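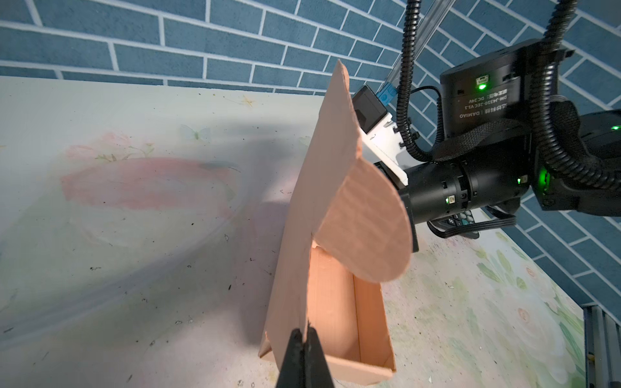 Pink corrugated carton with its flaps open, on a flower-print table.

About Dusar

Dusar designs and cuts small corrugated cartons for shops, bakeries, soap makers and anyone else who ships or hands over goods in a box. The company works in short runs. The minimum order is 70 pieces of one design, and most orders fall between 700 and 1,000. Larger quantities are accepted if the delivery date allows.

All cartons leave the shop flat. They are scored, cut, stripped of waste and tied in bundles, and the customer folds them at the packing table. For this reason most of our design time goes into the folding sequence.

What we make

Gekonier is our tuck-top carton. It is a one-piece design with a deep lid flap and two side flaps, and it closes without tape or glue. The side flaps can be cut square or with a rounded edge. The rounded cut slides past the front wall more easily when the box is full. The square cut keeps out more dust. Samples of both are sent on request.

Venetel is a two-piece carton, base and lid, for goods that are opened and closed many times. The lid is cut slightly larger than the base on both axes. The allowance depends on the board and is set after a test fold.

Ông is a long, narrow carton for candles, rolled prints and similar items. It has a locking tab at each end. Customers sometimes order it with one end glued, and we can do this in the shop, but the boxes then take up far more space on the pallet.

Board and color

We stock single-wall board in white, natural brown, pale pink and gray. The colored boards are colored on both faces, so the inside of the box matches the outside. Cut edges will show a slightly different tone. Board color can shift between mill deliveries, and customers who need an exact match across several months should order the full quantity at once.

The direction of the fluting matters more than most first-time buyers expect. A flap that stands upright while the box is being filled should have its fluting running vertically. If the fluting runs the other way, the flap tends to bend partway up and the packer ends up holding it back with one hand. We mark flute direction on every drawing with an arrow.

How an order proceeds

Customers send the outside dimensions and weight of the product, or the product itself. Alaric Calloway prepares the drawing and cuts one plain sample on the plotter table. The sample is mailed flat with a fold sheet. We ask the customer to fold it, fill it, close it and open it again before approving the drawing. Changes at this stage are free. Changes after the die is made are not, although score depth can still be adjusted.

Standard lead time is 7 working days from approval for designs cut on the plotter. Work that needs a new die takes longer, and the date is confirmed in writing. Dies are stored for repeat orders.

Folding notes

The following applies to Gekonier and, with small differences, to Venetel bases.

Fold every score once by hand before assembly, including the small corner tabs. Bring up the side walls first. Tuck the corner tabs inside the end walls – a tab left outside will hold the wall open and the lid will sit crooked. Leave all top flaps raised until the product is in. Close the side flaps, then the lid.

Do not pull on the free edge of a tall flap. Corrugated board tears easily at the edge, and the liner peels away from the fluting once a tear has started. Press near the score instead. Store flat bundles indoors, off the floor, with nothing heavy on top.

The people

Charalambos Kokkinos started Dusar after many years as a die maker and still checks the scoring on the first sheets of each run. Alaric Calloway handles drawings, samples and most of the mail. Cutting and bundling are shared among the rest of the shop, and the packing bench is staffed from Monday on through the week.

Visits and contact

Visitors are welcome by appointment. Please bring the item to be packed, along with any inserts, tissue or printed cards that will go into the box with it, as these change the inside height. The shop closes for stock count in January. Drawings and samples can still be requested during that time, and replies are sent when the shop reopens.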